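Utility sink draining slowly, is it the trap or further down?
Home and Garden Help > Plumbing
2022-11-13

We rent a small unit in Irnham and the rectangular utility sink in the workroom has been draining slowly since June. It takes 15 minutes to empty from half full. The loo on the same side of the building is fine. I've tried soda crystals twice and a plunger once, with no change. Is it worth taking the trap off myself or should I get someone in?

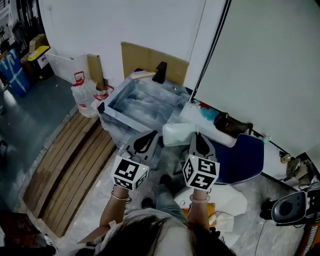
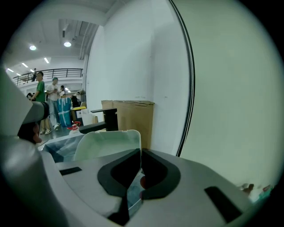
The sink is in the first one.

Prorkau

Vovon
Take the trap off. Soda crystals help with grease but do very little for grit, plaster or hair. Put a bucket underneath, undo the two big plastic nuts by hand and tip it out. Check the rubber washers before you put it back. If they've gone flat or hard, replace them, they cost next to nothing. Then run the tap for a few minutes with dry kitchen roll under the joints to see if it weeps.
If the trap is clean, the blockage is in the waste pipe. You can hire a hand-cranked drain snake or buy a cheap one. Go in from the wall end with the trap still off.

Bauerfeind
Check your lease first. Ours says the landlord looks after anything beyond the trap, and I paid a plumber before reading it. Never got that back.

Irnham_Tap
Agree with Vovon, but look at the fall on the pipe too. Mine ran almost level for 4 metres and silted up every winter until it was re-clipped. Don't use acid cleaner if you are going to open the trap afterwards, as it sits in there and will burn you.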